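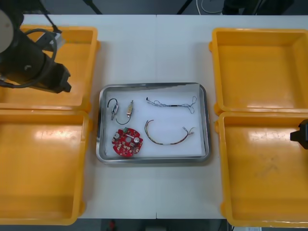
Slower, Sixten Sæther told her, or the cases would get all the attention and the parts none.

Ona let the handles drift back to where they had started. She had been at the station since six, and her wrists already felt it. The way it worked at Hiebert was that you stood behind the bench and held a pair of light arms, and whatever you did with them the two black arms over the table did too. If you yawned and your elbow dropped, an elbow dropped out there as well. If you rushed, it rushed.

"You're reaching for it the way you'd reach for it," Sixten said. "With fingers. You don't have fingers. You have two blunt ends."

"I know what I have."

"Then reach like that."

She brought the right gripper in low over the rim of the tray and stopped above the thick harness. She had built harnesses like it at the Jencombe plant before the plant closed. At Jencombe you picked them up without looking, by the middle, gave them a shake so the plugs fell the same way, and dropped them in the box. She had done it so often that she could no longer say how she did it. Now the company wanted her to say it, with handles, 110 times a shift.

The gripper closed on the orange and brown wires and she lifted. The white plugs swung. She waited for them to hang still, as she'd been told, then carried the harness over to the yellow case on the right and set it down. One plug stayed up on the rim. She nudged it in with the side of the fingertip.

"Good," Sixten said. "Keep that one."

"I had to poke it."

"Keep it. It'll need to know about poking."

She pressed the pedal to save, then put everything back in the tray by hand and moved it all a little from where it had been. That was a rule. The thin harness went in straight this time, then crooked the next, then half over the red board. The board she was careful with. She held it by the edge and didn't let her thumb near the little parts, though they were all scrap and Sixten had told her so on the first morning.

By ten she had a rhythm. The round board was the easy one. The small set with the looped black wire was hard, because the two ends wanted to go different ways, and if you took it by the silver end the other one trailed over the side and caught. She tried using both arms. The left came across and the right came across and for a second the grippers knocked together, and she felt it in her palms, a dull tap.

"Both hands is fine," Sixten said from his stool. "But pick one to go first."

"Does it matter which?"

"Only that it's the same one."

She thought about that. At home she was left-handed with a spoon and right-handed with scissors. Her mother used to take the spoon out of her hand and put it in the other, all through breakfast, never saying a word. It hadn't taken. She chose left to go first.

In the break room there was a sheet on the wall with the totals. Station 8 was hers. The target for the whole job was 1465 saved runs, and then the people from Drosport would take the recordings away and come back later with the table running by itself. Ona ate her sandwich standing up. She asked Sixten whether he'd seen one come back.

"The last one did two cases out of three," he said. "It had a habit, though."

"What habit?"

"It stopped before every part. Just hung there a moment over the tray. They went through the settings for a week looking for it." He folded his sandwich paper into a square. "It was me. I stop before I pick a thing up. I never knew."

"Did they take it out?"

"They asked me to do the runs over without stopping. I couldn't, so they got somebody else for those."

She went back at one. The overhead lights shone on the floors of the cases, and she'd learned to ignore that and look at the parts. She took the handles and did the board, then the small set, left first. Then she reached for the thick harness, got it by the middle and raised it clear of the tray.

Before she could think about it she gave it a shake.

The plugs dropped and lined up, all facing the same way. Across the room Sixten had turned to look. Ona held the arms where they were, with the wires hanging from the gripper, and waited for him to say she should throw that one out.

"Do it again," he said.

She carried the harness over, set it in the case, and pressed the pedal. Then she put it back in the tray, a little to the left.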